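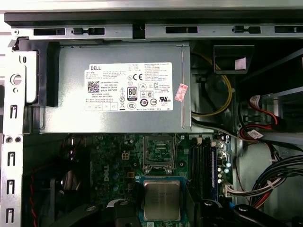 Demonstração por guia manual ou por controle remoto para colocar o processador no soquete?

Tempo de leitura: 2 min

Estou gravando demonstrações de desmontagem e montagem de desktops Dell com um braço Endeo. A fonte e os cabos vão bem. O problema é o processador: guiando o braço com a mão, consigo encaixar, mas a política treinada chega torta ao soquete e às vezes larga a peça em cima da placa. Tenho 137 demonstrações dessa etapa. Gravo mais ou mudo o método?
– Rizwan Kazmi

Resposta 1 (aceita)

Mudaria o método antes de gravar mais. Quando você segura o braço, sente o contato pelos dedos e corrige sem perceber, e a câmera do punho não registra nada disso. Com controle remoto você só tem a imagem, igual à política. Baixe a escala do movimento nos últimos centímetros e separe a tarefa em duas: pegar o processador e alinhar com o soquete. Grave também recuperações, começando com a peça já caída sobre a placa em ângulos diferentes. Aqui, em novembro, refizemos tudo assim e descartamos as 442 gravações antigas – misturar os dois tipos piorou o resultado.

Resposta 2

Depende do atraso do seu controle. No Stillport eu tinha atraso demais e voltei para o guia manual. Confira se a sua mão não aparece na imagem.

Resposta 3

Grava mais. Com dados suficientes ele aprende.

Comentários

guerra_m: A resposta 3 não ajuda. Gravei o dobro e ele continuou errando o mesmo canto.

Rizwan Kazmi: Minha mão aparecia em 7 gravações, já tirei. Vou testar o controle remoto com a escala menor.

lab_sul: Treine com uma placa morta. Pino de soquete torto não volta fácil.

Contato | © 2026 Hakotia | Voltar ao topo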